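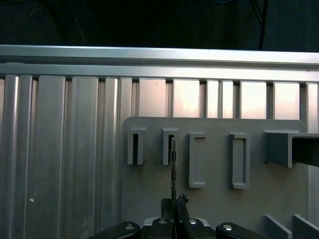
A thin part at the second holder of our gray test board, Jallton workshop.

About us

Bulutness is a small company which helps other small companies to plan and buy automation. We do not sell robots and we do not take commission from those who sell them. Our customers pay us for advice, for trials and for the papers they need before they sign an order.

The company was started by Zewditu Abdella and Kacper Bednarek. Before that they worked in the same factory, she in purchasing and he in maintenance, and they had many discussions about machines which were bought too quickly. Zewditu still remembers one cell that cost less than the guarding and the cables that had to be put round it later. From these discussions came the first version of our planning sheet, and we still use it, although it has become longer.

Today we are 6 people. The office and the workshop are in Jallton, under one roof, so a customer can sit with us over the budget in the morning and look at the trial after lunch.

What we do

Most customers come to us with a price from a supplier and one question: is it enough? Usually the price covers the arm and the controller. It is rare that it covers the gripper fingers, the holders for the parts, the spare fingers, the training of the second shift and the hours when the old line must stand still. We write all these things in one list, with a sum beside each, and we mark which of them can wait until the next year.

After this we make a trial. We ask the customer to send us the real parts, also the bad ones. Thin and flat parts are our main work. A part of this kind is easy to lift and much more difficult to put into a narrow slot, and it is here that the time and the money go. We draw the holders ourselves and fix them on a board, and we try more than one shape of holder before we recommend anything. When a simple tray and a person do the job better, we write this in the report.

How we count

For a trial of standard size we charge 3664 euros. The price includes 10 days in the workshop, the holders and a written report. If the customer wants to keep the board with the holders after the trial, the total is 3729 euros. We publish these prices because we ask suppliers to be open with theirs, and it would be strange to hide our own. Travel is paid separately.

Our planning sheet is called Todia. Every customer receives it as an ordinary spreadsheet, without password, and may change it. It has a page for the purchase, a page for the first year of running and a page for what we call the quiet costs: air, electricity, floor space, cleaning, and somebody's time to order the spare parts.

Who we work with

Our customers are workshops and packing companies, many of them family owned, and most are buying their first robot. We have worked with the Jabłońska print works since our second year, first on one station for thin plates and later on the plan for the whole finishing room. They decided to buy in two steps, with one year between them, and this is a way we now propose to others also.

When to contact us

The best moment is before you ask for offers. Many companies close their budget for the next year in November, and our workshop is then full, so please write to us earlier if you want a trial in time for it. For the first talk we need only a photo of the part, its size and weight, and how many you handle in one shift. The first talk is free and it is usually Zewditu who answers.

Prices on this page are valid from 2023-07-12 and are without VAT.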